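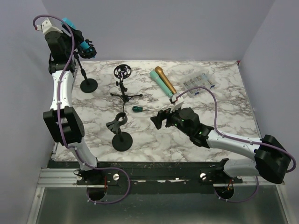
Nele Hellwig wrote:

Has everyone seen what the Treruvholm Courier ran on Friday? They're saying the sewage samples from the Plulden plant show "a new stomach virus" and that Illow is next. My sister rang me in a flap about it and wants to pull the kids out of swimming. I looked for the actual lab report and got as far as a graph with no labels I could make sense of. Is it new, or is it plain old norovirus with a fancier name? And if the number in the sewage went from 900 to 1000, is that a lot? I'm not after a lecture, just someone who reads this stuff for fun.

Also, does hand sanitiser do anything for it or not? Hamann's has a big pyramid of it by the door and I was about to fill a basket.

Nele

---

Hi Nele, hi all,

Well, I do read this stuff for fun (my family has views on that), so I'll have a go. Usual warning that I'm a retired lab tech and my old bench was mostly milk and cheese, so if Lieselotte or anyone else with proper epi training wants to jump in, please do!

First thing, the "new" part. The Courier has taken a line out of the monthly wastewater note and given it a good hard squeeze. What the note says is that the norovirus they picked up was a different genotype from the one that turned up most of last winter. Noroviruses come in a whole lot of types and they take turns, a bit like flu does. One gets around, plenty of people build up some resistance to it, and then a cousin that was pottering along in the background gets its go. A type being new to the Plulden samples is a long way from a virus being new to the world, and the note never used the word "new" on its own, I went back and checked. It said "newly dominant at this site". The paper lost everything after the first word.

It can still mean a rougher winter, mind you. When the type changes over, fewer people have recent immunity, so more of them catch it. The illness itself is the same miserable couple of days for most people.

Second thing, 900 to 1000. That graph annoyed me too. The units are down in the footnote on the last page, in grey type on a lighter grey background, and they're gene copies per millilitre after adjusting for flow. So, bits of viral genetic material in the water, dead or alive, and you can't turn it into a number of sick people however much the Courier would like to. A move from 900 to 1000 between one sample and the next is well inside the wobble I'd expect. You can get that much from rain, or from the autosampler having a bad morning, or from a bus tour stopping in town for lunch. I'd want to see it climb for several samples in a row, and by a good deal more than that, before I got excited.

What I would pay attention to is whether the wards and the aged care homes are reporting outbreaks at the same time. Sewage tells you something's about, and the outbreak reports tell you whether it's causing grief. The note only had the first half, and I couldn't find the second half anywhere on the health unit's site. Does anyone know if those reports still go up monthly? They used to be under "Bulletins" and now that link just takes you back to the front page. I've written to the webmaster and had one of those automatic thank-yous.

As for Illow being next, I've no idea where that came from. Illow's on a separate sewer line and isn't in the sampling program at all, so there's nothing to compare with. It's more than likely there's norovirus in Illow already, seeing as it's December and there's norovirus nearly everywhere in December, but the Plulden numbers can't show that one way or the other. (I'd love it if they added Illow. There was talk of it, and then the budget came out and there wasn't.)

Third thing, sanitiser -- please put the basket back, Nele! The alcohol gels are good for plenty of other bugs but they're pretty poor against norovirus, which has a tough protein shell and no fatty outer layer for the alcohol to wreck. Soap and running water is the one you want, and take your time over it, especially after the toilet and before you touch food. For cleaning up after somebody's been sick you want a bleach-based cleaner made up the way the label says, gloves on, windows open, and never mixed with any other cleaner. Wash the towels and sheets on hot. Hamann's does carry a decent bleach, lower shelf at the back, nowhere near the pyramid.

On swimming, I'd let the kids go if they're well. If one of them does come down with it, keep them home for at least 2 days after the last of the vomiting or diarrhoea, and check the pool's own rule as well, because some pools ask for longer. The same goes for grown-ups who cook for other people. I know everyone feels fine on the first good morning and wants to get back to things, but you can go on shedding the virus after you feel better, and it doesn't take much of it to infect the next person.

And the usual one about fluids: small sips, often, and an oral rehydration mix if you've got it. Little ones and older folk can dry out surprisingly fast, so ring the doctor or the nurse line early with them and don't wait to see how it goes.

Lieselotte Heitmann, if you're reading, am I right that the plant switched labs partway through the autumn? There's a kink in the line that looks to me like a change of method, and if so the older points shouldn't really be joined up to the newer ones. It's on page 4 of the note, lower graph. I've been squinting at it over breakfast and would love somebody to tell me I'm wrong, or right.

Nele, tell your sister I said hello and that I'm happy to go through the note with her on the phone. After 4 in the afternoon is best, I'm out in the garden before that.

Cheers to all, and I'll post again if the health unit answers me about that Bulletins link.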